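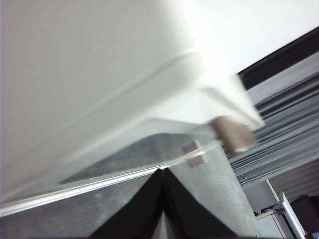 SPEAKER NOTES - small kitchens, small bills
Evening talk, Protport library, upstairs room. 40 mins incl. questions. DON'T run over, they lock up at nine.

Slide 1 - hello
Thank them for coming out. Fire exit is the one by the stairs. Ask for hands up: who cooks for one? Who cooks for two? Who has a full size oven they use for one tray of chips? (Put own hand up.)

Slide 2 - where this came from
Flenmont flats. Sixteen months of people writing down what they cooked and how. Paper diaries on the fridge, nothing clever. 1,764 meals in the end, after throwing out the pages we couldn't read. Say clearly: this isn't a proper study. People who keep a diary are already the careful sort. Say it again at the end, someone always asks.

What we asked for: what was cooked, which thing it was cooked in, how long it was on, how many ate. That's all. Tried asking for cost in the first month, everyone guessed, dropped it.

Slide 3 - the big one
Of those meals, 789 went in the big oven. Pause here. Then: most of them were one dish on one shelf. Pizza, chips, fish fingers, a jacket potato (one!). Let them laugh, then move on.

Not telling anyone off. Big oven is there, it's what you grew up with, the tray fits.

Slide 4 - heating up the box
Plain version. Oven is a box. You pay to heat the box, then the food. Bigger box, more metal, more air. Open the door to have a look and some of it goes out in your face. Use the shoebox and wardrobe here, went down well last time.
Skip the bit on insulation unless asked.

Slide 5 - what else is there

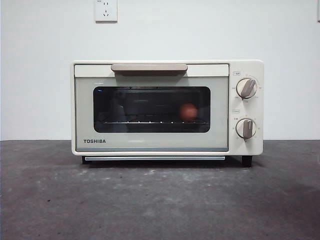

Toaster oven, cream, door on the left and knobs down the right. The sort of size we're talking about.

Points to make:
- good for: toast obviously, anything on a small tray, reheating pies, half a dozen biscuits
- bad for: a roast for six, big lasagne dish, anything that rises and touches the top
- measure your dishes BEFORE you buy. Inside, not outside. Take a tape to the shop
- leave a gap all round it, check the booklet for how much. Don't put it under a low cupboard, don't keep the bread on top of it
- crumb tray. Empty it. Ask who has ever emptied theirs, nobody looks up

Don't get drawn into makes and models. Say I've no favourite.

Slide 6 - the hob
Lids. Lids lids lids. Two minutes on this, no more. Pan the same size as the ring. Boil what you need in the kettle first if your hob is slow. Pasta can sit with the lid on and the heat off for the last few minutes, try it once before you write to me.

Slide 7 - microwave
People are snobbish about it. Best thing in the room for porridge, peas, yesterday's rice (piping hot all through, only once, and it must have been in the fridge - say this properly, don't mumble). Jacket potato: start in microwave, finish in the small oven so you get the skin. This is the one tip they'll go home with, so say it slow.

Slide 8 - filling the big oven when you do use it
If it's on, fill it. Tray of veg under the chicken. Crumble on the bottom shelf. Roast two peppers for tomorrow. The diaries show hardly anyone does this midweek and nearly everyone does it when there's family round.
Story about the Feng bakery on the corner if there's time: they let the neighbours put a pot in the oven after the last loaves come out, heat's going to waste otherwise. Got permision to mention it. Keep it short!!

Slide 9 - planning
One shelf in the freezer for cooked portions. Label them. I don't label mine and have eaten gravy thinking it was soup.
Cook double of the thing that takes longest, not double of everything. Rice and pasta are quick, sauce isn't. Cool it, box it, fridge, don't leave it out overnight.

Slide 10 - the Skuredov leaflet
Hand round now not earlier, or they read it through the whole talk. Skuredov printers did 3,814 of them, minimum order went wrong, so PLEASE take a few for the neighbours. There's a blank diary page on the back. Page two has the wrong heading on the table, should say minutes.

Slide 11 - try this at home
One week. Write down each time the big oven goes on and what went in it. No changes the first week, just write. Second week, pick one meal and move it to something smaller. Same meal, don't switch to salad.
Anyone who wants to send theirs in, box is by the front desk until the end of September.

Slide 12 - questions
Likely ones:
"Is an air fryer better?" - similar idea, small box with a fan. Depends what you cook. Basket shape annoys some people. Go by what fits your dishes and your worktop.
"Is it worth buying something new to save money?" - maybe not! If you cook big most nights, no. Ask round for a second-hand one first, check the plug and the cable.
"Can I leave it on while I pop out?" - no.
"What about slow cookers?" - yes, fine, didn't get enough diary pages to say much. Be straight about that.
"Is this a proper study?" - told you. See slide 2.

If no questions, ask them what they had for tea and what teh big oven was doing.

BRING: clicker, spare batteries, tape measure, shoebox, leaflets, own water. Chairs to be stacked by the window after. Key back through the letterbox.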